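3.2 Sample preparation

Cheesecake fillings were mixed in batches of 600 g at low speed, and the peppermint extract was added last. Crusts of cocoa biscuit crumb and butter were pressed into lined tins and chilled for 90 minutes. 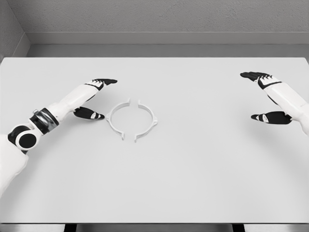
Figure 2. Two-piece white circular clamp on a tabletop, between two robot arms (simulated).

Fillings made with Moker cream cheese set more firmly than those made with Waltow – the difference was largest at the centre of the cake. Crust thickness had no clear effect on flavour scores.

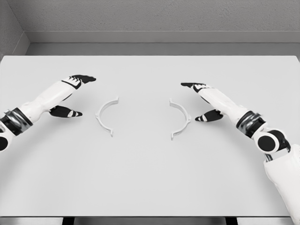

Colour was graded on a five-point scale after chilling. Samples with cracked surfaces were kept for tasting but left out of the colour grading.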